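3.2 Surface and Cloth Conditions

Last updated: 21 Feb 2021

The wiping tasks in this section were carried out on a single low-gloss surface, with cloths drawn from one supply. 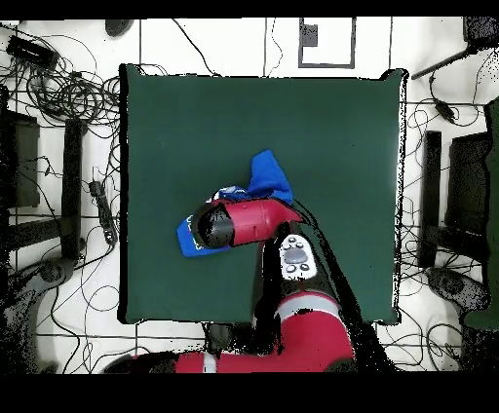 Figure 2. Blue cloth on the green tabletop, crumpled, with printed lettering on the lower-left flap.

3.2.1 Condition of the cloth at the start of a trial

Household cloths are seldom flat when they are picked up for use. They are left on counters, dropped beside sinks and pushed to the back of a table, and they keep the folds they were left in. Earlier work on surface cleaning has for the most part begun with a cloth laid square and smooth, a condition that makes trials easy to compare but tells us little about ordinary kitchens. We therefore adopted a crumpled start as the standard condition. Figure 2 shows a cloth of this type, with one corner standing up and a second flap lying out across the table.

The cloths were supplied by Brurance and were used as delivered, with the printing left in place. Print was found to be useful in coding. When lettering could be read or partly seen, coders could state which face of the cloth was turned up without reference to the stitching. Where no print was visible, the face was entered as unknown. No attempt was made to infer it from the folds.

3.2.2 Choice of tabletop

Color contrast was the main concern in choosing the tabletop. In a pilot carried out the previous April, a pale surface was used with cloths of a similar shade, and the two coders often disagreed on where the cloth ended. A dark green top was selected for the main study. Bright blue fabric can be told apart from it along nearly the whole outline, including narrow folds, although shadow remains a source of error. Coders were instructed to mark the edge of the fabric only and to leave shaded parts of the table out of the outline.

3.2.3 Coding of folds

Each image was coded under the Flaltov scheme, which sorts a resting cloth by its general form: flat, folded, bunched or draped. A cloth that combined two forms was given the one covering the larger area. Raised corners were recorded separately, as was any part of the fabric hidden from view. The set contained 1,763 images after removal of duplicates. Disagreements were settled by Uriel Quiroga, who did not take part in the first round of coding.

The bunched form proved the hardest to code. A cloth in this state may have several layers lying over one another, and the visible area gives a poor estimate of its full size. For this reason, area measures are reported in Section 4 for flat and folded cloths only. Results for bunched cloths are given as the longest visible span, measured from one outer point of the fabric to another.

3.2.4 Limits of the setting

All trials used one tabletop and one color of cloth. Surfaces with a pattern or a strong grain were not tested, and the findings should not be extended to them without further work. Cloth weight was also held constant. A second supply, from Plandley, is heavier and holds a fold for longer; it will be treated in a separate report.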